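Nodumside: progress report to the Wenden fund, second milestone
Prepared by Innes Gourlay, producer

You asked for a shorter report this time, and one with fewer adjectives. I have done my best with both.

The headline first. Nodumside is playable from the title screen to the end of the second chapter, which is where our agreement says it should be. It is playable in the sense that a patient person can get through it. Tarek Smadi did so on Monday with one crash, and the crash came during the credits, so he was inclined to be generous.

Staffing
Our lead writer, Euan Pollock, left the studio in August. You will have seen the notice, which said he was going to pursue other projects. He has since told us the other project is a greenhouse. He finished the dialogue for chapters one and two before leaving and handed over an outline for chapter three that runs to a single page, half of it about a goat. Luminița Gavrilă has taken over as lead writer. She has kept the goat.

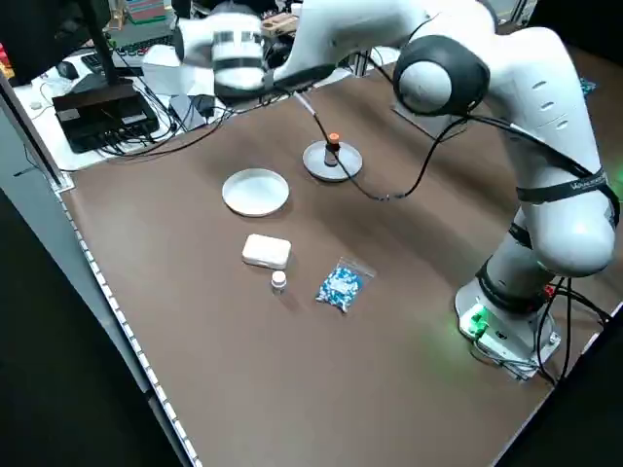
We did not replace Euan with an outside hire. The salary line for the rest of the period has been moved to contract writing and to a part-time editor, Euan Haldane. For the purposes of all future invoices, "Euan" means Haldane. Payroll has already learned this the hard way, and the mistaken transfer has been returned in full.

Production
The bug list stood at 115 open items when we closed the milestone build. Most are cosmetic. A few are cosmetic in the way a missing front door is cosmetic, and those are at the top. The ferry crossing still drops passengers into the sea if the player opens the map at the wrong moment, and Tarek has asked for one more week on it. I have given him the week.

Loading between districts is much better than in the last build. The harbor no longer stalls on older consoles, although the rain does now fall upward in one alley behind the fish market. Luminița would like to write it into the story. I have said no in writing. 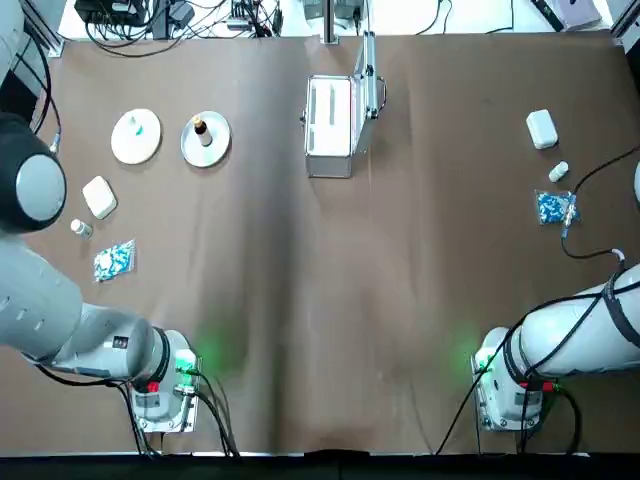
Both arms over the covered table.

Sound is behind. The Amach sessions were booked for the start of the period and had to be moved when the studio double-booked the room. We have the footsteps, the doors and all of the weather. We do not yet have the crowd, so the market square is currently full of people shopping in total silence. Testers described this as the scariest part of the game, and it is meant to be the cheerful bit.

Publishing
Talks with Mahasneh on the regional release are friendly and slow. They have asked for more than nine changes to the draft contract, one of which is the spelling of our name. We have agreed to that one. Our lawyer expects the rest to be settled before the next milestone, and has expected this before.
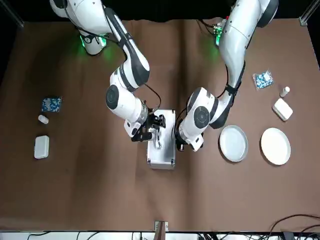 The only item I would call a real risk is the console certification date. We submit a single build, and if it fails we go to the back of the line. I would like to hold our submission until the ferry is fixed, even if that means using the two spare weeks in the schedule. Please let me know if the fund objects.

Budget
We are slightly under on salaries, for the reason given above, and slightly over on sound. The two nearly cancel out. The full sheet is attached, with the greenhouse farewell lunch listed under "transition costs," and I am happy to argue about it.

Next period
Chapter three script locked, crowd audio recorded, ferry seaworthy. Luminița will send the chapter three synopsis separately once she has decided what the goat wants.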